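Clearing the table: notes from the Hendricks Street kitchen share
October 2023
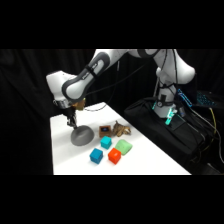
Most of the complaints we get at the kitchen share are about the big table. People come in to cook, find it covered with the last group's things, and push everything to one end. By evening there is no room to roll out dough and the bowls are under somebody's mail. We talked about this at the members' supper and agreed to try a few habits through the winter.

Start with the bowls. They take up the most space and they are the easiest to put away. The gray ones go upside down on the second shelf, left of the sink, with the rim flat on the board. Please don't stack them wet. Two of the old ones stuck together last March and Maëlys Delaunay had to work them apart with warm water and a butter knife, and one came out chipped. If a bowl is still damp, leave it upside down on a towel and come back to it before you lock up.

Small boxes are harder. A little wooden box on the table could be holding cloves, buttons, keys or nothing at all, and no one likes to move it in case it belongs to someone. The new rule is that boxes go on the windowsill, lid or no lid, and stay there for 5 days. After that they go in the lost property drawer. If yours has something in it that matters, put your name on the bottom in pencil.

Paper is the other thing. Brown paper gets used for everything here, from wrapping bread to lining trays, and it ends up in a ball next to whatever it came off. Clean sheets can be smoothed out and put back in the flat drawer. Greasy sheets go in the compost. The same goes for dried leaves, corn husks and onion skins — compost, please, and the green bin only. The gray bin was full of husks twice in September and the hauler left it behind.

The white top marks easily. Wipe it with the blue cloth and plain water. Vosach cleaner is for the stove and should stay under the stove. It leaves a film on the table that shows up as soon as flour touches it, and it took most of an afternoon to get the last lot off.

We have 243 members on the list now and the table gets used morning and night, so a short clear at the end of your slot helps the next person more than a long scrub once a month. Ten minutes is plenty. Begin at the far end and work toward the door, which is the way the shelves run.

The new shelf boards are paid for. They came to 336 dollars from Nonatico, delivered, and will go up over the sink before Thanksgiving. If you can hold a level and don't mind a stepladder, sign the sheet by the pantry.

Lost property at present: one apron, a lid with no pot, a pair of reading glasses, and the crank from a pasta machine.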